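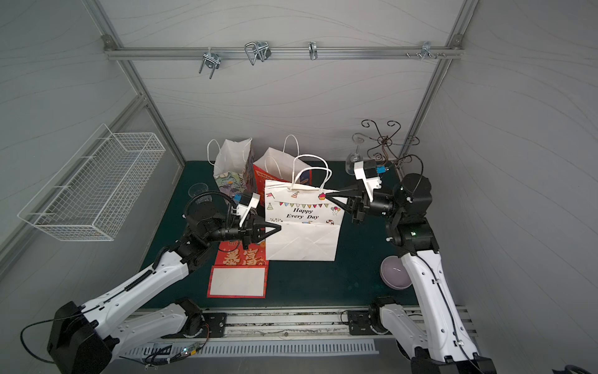 Why does a mobile game close without warning on some phones and run well on others?
In most cases the phone has run short of memory and the operating system has closed the game to protect everything else that is running. Phones with more memory do not reach that limit, so the same build appears sound on them.

Notebook entry, client group, Zallisitz
2019-04-26
Project: Nundar, mobile version
Entry by Debora Marino. Read and initialed by Evaristo Donati.

Purpose

To record the memory work on the harbor chapter of Nundar, the measurements taken before and after the texture changes, and the items still open before the May build. This entry continues the previous one, in which the closing fault was reproduced on the older of our two small-memory test phones but not explained.

Background

The fault was first reported by Marisol Mamani during a full run through the game. The game closed during the move from the market to the harbor. There was no error message and no crash report on the server. The save file was intact and the player resumed at the market gate. On a second attempt the harbor loaded normally, and for that reason the report was held as unconfirmed for some time. It should have been confirmed sooner. The second attempt began from a fresh start of the game, with nothing else loaded, and so was not a repeat of the first.

Sveva Monti asked that all later attempts begin from the opening menu and pass through the market on foot, without the debug jump. Done in that manner, the fault appears on nearly every attempt on the older phone. It has not been seen on the newer one.

Method

The build used was the nightly build made with the standard release settings. Debug builds were not used, as the debug overlay takes memory of its own and the figures can't be compared.

The run was the same each time: start the game, load the prepared save, walk from the market gate to the fish stalls, speak to the net mender, leave by the lower stairs, wait for the harbor. Memory was read from the system tool on the attached computer and not from the counter inside the game. The counter inside the game reports only what our own allocator has handed out. It does not include textures held by the graphics driver, and in this chapter the textures are most of the total.

The phone was restarted between runs. It was also unplugged for one set and plugged in for another, on Evaristo's suggestion. No difference was found and the matter was dropped.

Readings before the change

Peak memory during the move to the harbor: 436 MB. The peak falls within the loading screen, shortly after the harbor music begins. The market is still fully loaded at that moment. The harbor has been read in beside it, and the market is let go only when the harbor reports itself ready.

This order was chosen on purpose in the first version of the loader. It allows the game to return to the market if the harbor fails to load. Elisa Greco confirms that the return path has not been used since the save system was rewritten, and that it would now fail in any case, as the market scripts are stopped before the load begins. We have been paying for a safety measure that no longer works.

Change 1: order of loading

The market is now released first. The loading screen is drawn from a small set of its own images, which stay in memory at all times. The harbor is read in only after the market has reported that it is gone.

One difficulty was met. The character portraits are shared between the two areas and were released with the market, then read again for the harbor. The result was correct but slow, and a blank portrait was shown for a moment when the first line of dialogue came up quickly. The portraits have been moved to the shared group. Corno, our packing tool, required a change to its group file for this. The change is checked in with a comment. Please do not edit the group file by hand while the nightly job is running, as the tool reads it twice and does not lock it.

Change 2: textures

The harbor water, the sky and the far buildings were stored without compression. The notes in the art folder say that compression produced bands in the evening sky. I repeated the test with the present version of the compressor. Bands can still be seen in the sky if one looks for them. None can be seen in the water, which is always moving, or in the buildings.

Accordingly the water and the buildings are now compressed and the sky is left as it was. Elisa reviewed both on the older phone and on the large tablet and has accepted them. She asked that the lighthouse lamp also be left uncompressed, as the edge of the glow became rough. That has been done.

The set of small signs and ropes was packed very loosely. Corno had placed them on three sheets when two were enough, the cause being a padding value left over from the desktop version. The padding has been lowered. Thin dark lines appeared along two of the ropes with the first value tried, so the next value up was used and the lines went away. I do not have a better reason for the value than that.

Readings after the change

Peak memory during the same move: 268 MB. The peak is now in the harbor itself, when the ferry comes in, and no longer in the loading screen. The game did not close in any run of the afternoon set on the older phone.

The frame rate in the harbor was checked as well, since compressed textures can alter it in either direction. It holds at 60 frames per second on the newer phone with the ferry at the dock. On the older phone it holds until the ferry arrives and then drops for a short time. It dropped before the change too, so I do not count this against the present work, but it is noted for Sveva, who has the ferry on her list.

The loading screen is longer than it was. This was expected, as the two areas are no longer handled side by side. Marisol finds the wait acceptable but remarks that the tip text is now on screen long enough to be read to the end, and that two of the tips are wrong. One refers to the map button in its old position. The other advises the player to sell rope at the market, where rope can't be sold.

A note on the long session test

The long session test was run for 90 minutes on the older phone with the automatic walker. Memory rose slowly in the first part and then stayed level. I had expected either a steady rise or none. Evaristo believes the rise is the sound cache filling to its set limit, and the shape of the curve agrees with that. It has not been proved. A run with sound turned off would settle it.

The walker became stuck behind the fish stalls once and had to be moved by hand. The run was kept, but it should be read with that in mind. A walker that stands still puts very little strain on the loader.

Points of disagreement

Evaristo would prefer that the game read the total memory of the phone at startup and choose between two sets of textures. I am not in favor of this before May. It would double the number of builds to be checked, and the smaller set would have to be reviewed by Elisa from the beginning. We agreed to leave the matter until the farm chapter is in, as that chapter is larger than the harbor and may force the decision.

Sveva asks whether the return path should be removed from the loader now that it is known not to work. I have left it in place but disabled. Removing it touches the save code, and the save code is to be left alone until the build has gone out.

Open items

Run the long session test with sound off. Marino.
Correct the two wrong tips and check the others against the present build. Mamani.
Frame drop when the ferry arrives, older phone. Monti.
Look at the evening sky again if a newer compressor becomes available. Greco.
Add a lock to the group file in Corno. Donati, after the May build.
Repeat the market to harbor run on the shared phone at Farina, which has a different graphics chip from either of ours. Not yet assigned.

Correction to the previous entry

The previous entry states that the memory reading was taken from the system tool. It was taken from the counter inside the game and is therefore too low. The old figure has been struck through in the paper copy and should not be used for comparison with the readings given here.

The raw readings are in the harbor folder on the group drive, one file per run, with the stuck walker run marked in the file name.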